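Miller Street Tenants' Association
Minutes of the November general meeting
Held in the ground floor common room, 7:00 p.m.

Present: 16 households represented. Chair: P. Gronel. Minutes: Stefaniia Shevchuk.
Apologies: Apartments 9 and 22.

1. Minutes of the last meeting
Accepted with one correction. The bike shed key deposit is per key, not per household.

2. Heating
The chair read out a letter from Hamada, the managing agent. The boiler in the north stairwell will be serviced before the end of the month. Residents on the top floor reported that radiators come on late in the morning and stay lukewarm. Mr. Gronel will ask for the timer to be moved to 5:30 a.m. and will put a copy of the reply on the notice board. Mrs. Tuvemen asked whether rent would be reduced for the days without heat. Hamada has not answered this – the question will be sent again in writing.

3. Laundry room
Dryer 4 is still out of order. The repair company wants $327 for a new drum belt and labor. Agreed to send the quote to Hamada, as the dryers belong to the building. The sign-up sheet was discussed at length. Some residents book two slots and use one. Agreed that a slot not started within 15 minutes is open to anyone. Clothes left in the room go on the shelf by the door and are given away after a month.
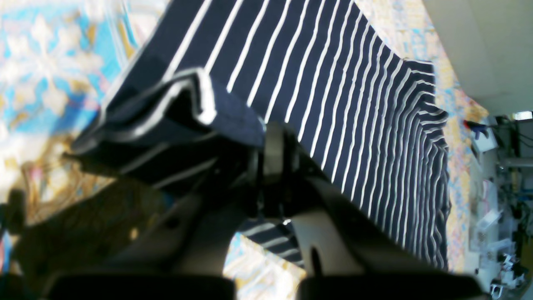

Navy garment with thin white stripes,
held in a gripper above a patterned rug

A request to open the laundry room until 11 p.m. was put to a vote and did not pass. The apartments next to it can hear the machines through the wall. Closing time stays at 9:30.

4. Money
The balance is $1262 after paying for the new hall mats. The fall yard sale money has not been counted in yet. A motion to buy a second snow shovel and two bags of salt passed without objection.

5. Trash and recycling
Cardboard is being left next to the bins without being flattened. The pickup crew will not take it that way. A new sign will be made – the old one is faded and has the wrong pickup times.

6. Other business
The light over the back steps flickers. Apartment 12 has offered to change the bulb if the association buys it. Agreed.
A resident asked about putting a bench in the courtyard. Held over, as the courtyard drain is due to be dug up in spring.

Meeting closed at 8:25 p.m. Next meeting in January, same room.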